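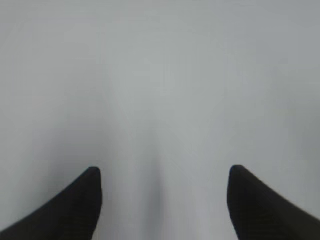
How to make cold-brew tea and keep it in bottles

412 shares · 38 comments

Cold-brew tea is tea made in cold water over several hours in the fridge. It tastes softer than tea made with boiling water and then cooled, and it rarely goes bitter. The method below makes enough for a few days and needs no special equipment.

What you need

Loose tea or tea bags
A large jug with a lid
Cold water
A fine sieve, or a clean piece of muslin
Clean bottles with caps that close tightly
A funnel

Any jug will do as long as it has a lid. Tea picks up smells from the fridge very quickly, and a jug left open next to half an onion will taste of onion by the morning. I use a glass one from Florel that fits in the door shelf. Elikem Amoah, who taught me this method, uses an old enamel pan with a plate on top.

Choosing the tea

Green tea and light oolong are the easiest to start with. Jasmine tea also works well, although it gets strong if it is left too long. Black tea gives a deeper colour and more body, and it is the one to choose if you want to add lemon. Roasted teas such as hojicha are good cold and go well with food.

Buy something ordinary. Expensive leaves lose a lot of their scent in cold water, so keep those for the teapot. Whole or large leaves are better than the dust in cheap tea bags, which slips through the sieve and makes the last glass gritty. If bags are all you have, take them out without squeezing them.

Herbal teas are a separate matter. Leaves, flowers and dried fruit have not been treated in the same way as tea, and many packets tell you to use boiling water. Follow the packet, then cool the tea before bottling it.

Step 1. Wash the jug and bottles

Wash everything in hot water with washing-up liquid, including the caps. Use a bottle brush for the inside and a small brush for the thread around the neck, where old tea collects. Rinse well — soap is easy to taste in a light green tea. Stand the bottles upside down on a rack until they are dry.

Don't pour boiling water into thin plastic bottles. They shrink and go out of shape, and the cap may not fit afterwards. Glass bottles can take hot water if you warm them first under the tap.

Step 2. Measure and brew

Put 6 level teaspoons of loose tea into the jug and pour in a litre of cold water. Stir once so that all the leaves are wet, put the lid on and place the jug at the back of the fridge.

Leave green tea for 6 hours. Black tea and oolong can stay in overnight. Taste a little in the morning. If it is weak, give it another 2 hours. If it is too strong, add cold water to the glass when you serve it, and use less tea next time.

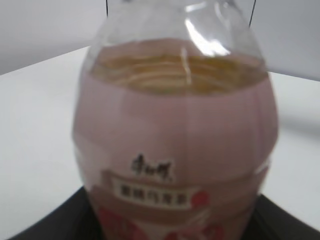 Step 3. Strain and fill

Lift out the bags, or pour the tea through the sieve into a second jug. Do this slowly and stop before the last spoonful, where most of the fine bits settle. If the tea still looks cloudy, strain it again through muslin.

Put the funnel in the neck of the first bottle and fill it to the shoulder. Leave a small gap below the cap. For lunch boxes I use 300 ml bottles, and a full jug fills three of them with a glass left over for the cook. Wipe the neck with a clean cloth before you put the cap on.

Step 4. Check the caps

Close each bottle, turn it upside down over the sink and give it a gentle squeeze. A drip means that the cap is cross-threaded or there is a bit of leaf on the rim. Take the cap off, wipe both parts and try again. It takes a moment and saves a wet bag.

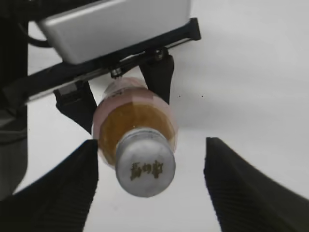
If a cap still leaks after that, throw it away. Caps wear out before bottles do, mostly from being overtightened. Turn them until they stop and then leave them alone. I keep a tin of spare caps in the drawer, all washed and sorted by width.

Step 5. Label and store

Write the kind of tea and the day you made it on a strip of masking tape. Once strained, two sorts of tea can look the same in the fridge, and one of them may keep you awake.

Keep the bottles in the fridge and drink them within three days. Throw the tea out if it smells sour, has threads in it or hisses when you open it. Tea that has been out in a warm room all afternoon should go down the sink as well.

Adding sugar or fruit

Sugar does not dissolve well in cold tea. Make a syrup with equal parts sugar and hot water, let it cool and add it by the spoonful. Put lemon, mint or sliced peach in the glass when you serve. Fruit left in a bottle turns soft and shortens the time the tea will keep.

Adwoa Alhassan wrote to say that she freezes leftover tea in ice cube trays and uses the cubes in the next batch, so that the drink doesn't get watery. I tried it with oolong in May and have done it ever since.

Comments (38)
Shares (412)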